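Woven Storage Baskets: Condition Check
Site: Vahidi, prep room
Inspector: Niloufar Safavi
Period: August

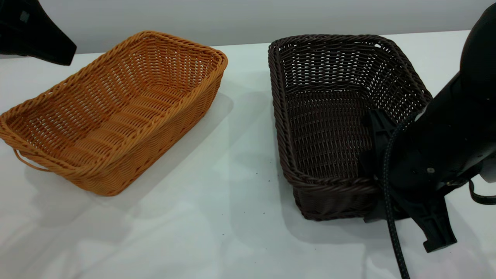 Tan and dark brown baskets, both empty, on white tabletop.

1. Rim braid, loose or lifted strands: OK, both.
2. Sidewall weave, broken strands: OK. Open gaps in the tan basket are part of the pattern.
3. Floor weave, sag under load: OK. Held 2 kg, no change.
4. Looped end handle, tan: Monitor. Slight play when pulled by hand.
5. Sharp ends inside: Trimmed one, dark basket. Rechecked, OK.
6. Cleanliness: Dust in dark basket lattice. Brush out before use.

Next check in 90 days. Item 4 first.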